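3. Sampling and Laboratory Methods

3.1 Study area and choice of wells

The town of Gurkthorpe draws its public supply from a reservoir, but most homes on the east side of the Clalusora River still use private wells. These wells are shallow, and many were dug before the present rules on casing and setback were in force. The soil is a sandy loam over gravel, and the water table rises quickly after heavy rain. Most of the land is planted in corn or kept as pasture, with a band of older houses along the river road.

Wells were picked from the county register. A well was eligible if it was in daily use, if the owner could give its depth, and if there was an outdoor tap ahead of any softener or filter. Homes with a second well were left out unless the two could be told apart at the tap. Wells were then sorted by the main land use on the uphill side: row crops, pasture, or housing. The few wells bordering more than one land use were placed with the one nearest the wellhead. We did not sort by well age, as the dates in the register were often missing or clearly wrong.

3.2 Field collection

The first round of sampling began on October 8, 2019, after the corn harvest. A second round followed in February, when the ground was frozen and little water was moving down through the soil. The same taps were used both times. Owners were asked not to treat or flush their wells in the week before a visit.

At each home the tap was opened fully and left to run until the temperature reading held steady. Any hose or aerator was removed first. Water was collected in 1000 mL bottles that had been rinsed three times with water from the same tap. Bottles were filled to the shoulder, capped, labeled, and placed in a cooler. Conductivity and pH were read on site with a handheld meter. The crew also noted the slope of the yard, standing water near the wellhead, and the distance to the nearest field edge, which at most homes was under about 300 meters.

Samples were stored at 4 °C and tested for nitrate within the holding time set out in the project plan. Samples that arrived warm were thrown out and the tap was visited again.

3.3 Preparation of samples and standards

Cloudy samples were passed through a paper filter before any portion was measured out. Clear samples were used as they came. Standards were made fresh for each batch by diluting one stock solution of potassium nitrate with deionized water. The full set of standards was read at the start of the batch and the middle standard was read again at the end. The pipette stand was kept on the same table as the glassware (Figure 2). 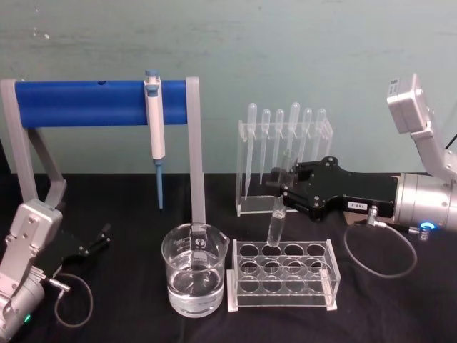 Figure 2. Pipette stand and beaker on the covered work table.

Portions for the color test were drawn with a single-channel pipette. Pipettes were checked at the start of each working day by weighing delivered water on an analytical balance. A pipette that failed the check was set aside and was not used again until it had been serviced. Tips were changed between samples and between standards.

Nitrate was measured with the Comerik reagent set, following the printed directions except for the waiting time, which we lengthened slightly. In early trials with local water the color was still deepening at the end of the time given in the directions. With the longer wait, repeat readings of the same tube agreed closely. All readings were made in matched glass cells, wiped with lint-free tissue before they went into the instrument. 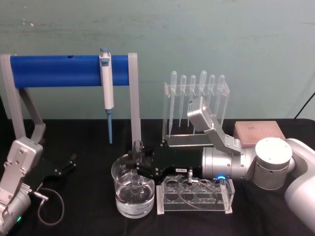 3.4 Quality checks

Every batch included a blank, a duplicate, and a spiked sample. The blank was deionized water carried through all of the steps, including filtering when any sample in the batch had been filtered. The duplicate was a second portion from a bottle chosen by drawing a slip. For the spike, a known amount of stock solution was added to a well sample with a low reading, and the share recovered was worked out from the difference.

A batch was repeated in full if the blank gave a reading above the reporting limit or if the duplicate readings did not agree within the range set before the study. In all, 6 batches were repeated. Four of these had a high blank, traced to a carboy of deionized water that had been left uncapped. The other two had poor duplicates, and no cause was found.
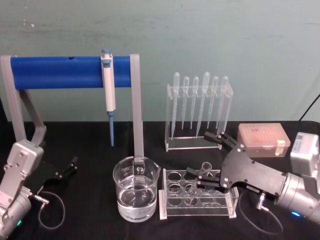

Readings below the reporting limit were entered as half of that limit when group averages were worked out, and were left as "not detected" in the tables. We also ran the comparisons with these readings set to zero. The order of the three land use groups did not change in either round.

Results were entered by hand into the Khondokar database and checked against the bench sheets by a second reader. Where the two did not match, the bench sheet was taken as correct unless it had been marked as an error at the time of testing. Each owner received a letter with the results for that well and the drinking water limit for nitrate. Locations in the shared data set are given only to the nearest road segment.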